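A day at the Rezaei open day: pricing up a two-armed robot

Posted Thu 18 April in Visits

We have been talking about a robot for the packing room since last October, mostly over tea and mostly without any numbers in front of us. So when Rezaei announced an open day at their Foltemdale site I put my name down the same morning. I went with a notebook, a tape measure and a list of questions about money, and I came home with most of them answered and a good many new ones.

Foltemdale is easy to reach if you take the bus from the station and get off at the second roundabout. Parking is tight. There were 22 of us on the tour, a mixture of small manufacturers, a couple of college technicians and one very well-informed couple who run a seed business. Coffee and flapjacks at the door, then straight into the hall, no long speech, which I was grateful for!

The first half hour was the big machines behind fences, and they are great fun to watch, but they are far beyond anything we could house. I had really come for the planning room at the back, where Rezaei do the early work with customers before anyone signs for anything. You sit at a screen with one of their staff and your own job gets set up in simulation: arms, trays, the things you want moved. They use a planning package called Clorik, and I would happily have stayed in there until closing time.

Our job at home is sorting long thin parts between trays. It's dull for people and hard on the wrists, and it needs one hand to hold and another to steady. The sorting task they had up was close enough to ours that I pulled my chair in.
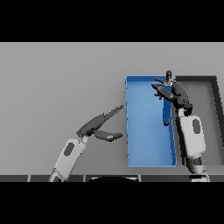
Sorting trial in simulation, with the right gripper holding a slender blue part upright over the blue tray.

What I liked so much was how quickly you could start asking money questions. Do we need two arms, or would one do? In our case the second arm adds a great deal to the bill, and I had gone in fairly sure we should cut it. The advice was to try the task both ways in simulation first and put the results next to the two quotes. They also said to bring the real dimensions of our trays, wall height included, as people often plan around the floor area and then find that the fingers can't get down into a deep box. I wrote that one in capitals.

Grippers were the other eye-opener. I had them down in my spreadsheet as a small extra. They want a line of their own, plus a spare set, plus time for somebody to try different fingers on your actual parts. Shiny parts, bendy parts and anything with a knob or a collar on the end should all go in the sample box you send. Ours has all of these, so we will be sending a large box.

On the running side, here is what I noted down to put in the budget:

A planning and simulation session, which Rezaei charge at 2,000 and take off the price if you go ahead within the year.
Installation and a proper bench. Our old one wobbles and would have to go.
Training for two people, so that the work doesn't stop when one is on holiday.
A service visit every year for 5 years, quoted as one sum.
Trays. Cheap, but you need plenty of them and they must all be the same.

That last item came from the afternoon stop, a stand run by Trusaver, who do leasing and second-hand equipment. I had a long and very useful chat there. Leasing works out dearer over the full term, no surprise, but it would let us start this year without touching the money set aside for the roof. Their used arms come with a short warranty and a record of hours. I asked whether a used pair could be planned in Clorik in the same way as a new one and the answer was yes, provided the model is in the library, and most of theirs are. I was so pleased with that I went back to the planning room to check, and they said the same.

A few grumbles. The hall was noisy and the group was too big for the middle section, so those at the back missed the safety talk. I would also have liked printed prices. Everything was given out loud and I was scribbling all day, and I still have one figure I can't read. Delivery times were a bit vague too, and with our busy season starting in October we can't plan on vague.

Still, I came away really excited. Seeing a job so like ours laid out on a screen did more for me than all the brochures we have collected. We have booked a planning session, and before that I have to measure every tray in the building, weigh the heaviest parts and find out whether the packing room floor is level. If you are thinking of going to the next open day, wear comfortable shoes and get to the planning room early, as the queue after lunch went right back to the coffee table.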